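Tully library's evening language classes are back in January

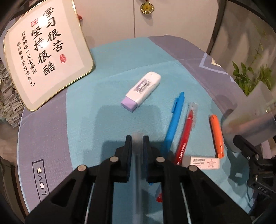
Photo: Tully Community News

Good news if you missed out last time - the evening language classes at Tully library start again in January, and I've already put my name down for beginners' Chinese!

There are seven classes this term, up from two when it all began, and 337 people signed up for the last lot (I was too slow, and I sulked for a week). Kuvitz, the bookshop on the corner, is giving nearly 1000 pounds towards textbooks, so you won't have to buy your own.

I did a bit of Spanish there years ago and still remember how to order soup. The evening groups are small and friendly, and you can bring a flask. Booking opened on November 25, 2025 at the front desk or by phone, and Chinese and Italian usually fill up first.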